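Foundations of Tabletop Tasks, Handout 4
Sorting and "tidy": what are we claiming?
Notes: Karine Dhillon

Read before the seminar. Bring your marked-up copy of the Kuvik chapter.

The chapter tells us that a tidy surface is one where "like sits with like." I have never found this as useful as its author does. Like in what respect? Color, size, use and material all give different answers, and most people who invoke the rule have picked their answer in advance.

Take two cubes and two markers on a white table. Group by shape and the job was over before it started. Group by color and the green cube has no partner among the others.

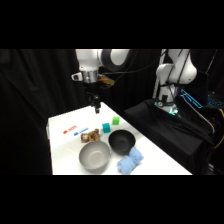 Fig. 1. Cubes toward the back, markers on the left half.

Is Fig. 1 tidy? Last May's group said yes almost at once. When Yavuz Kahraman asked them why, they talked about the markers lying more or less parallel. Fine, but parallel is a different rule from like with like, and Kuvik never mentions it. I suspect we call a table tidy first and look for the rule later.

Distance is the next problem. The Baysal checklist wants grouped items "close together," with no figure given. Close compared with what? Move your viewpoint down to the cubes and the gap becomes the main thing you notice, along with every crease in the surface.
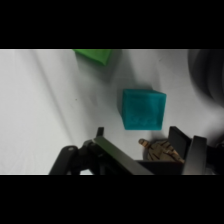 Fig. 2. The teal cube at close range, part of a green shape behind.

I would not judge spacing from a view like Fig. 2 alone. Some of you will want to. Say what you would need to know first.

Last, the question of when to judge. Baysal scores "placement" without saying whether an item still being held counts as placed. Touching the table can't be enough, and from the side it may be hard to tell if it is touching at all.

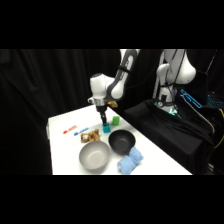

Fig. 3. Teal cube held at the table, green cube slightly farther back, red and blue markers at left.

For the seminar:
Write a rule for "tidy" that two strangers would apply the same way to Fig. 3. Keep it under 11 lines.
Find a case that breaks your rule.
Decide whether "placed" needs a release. Kahraman thinks so. I am not yet convinced that it settles much.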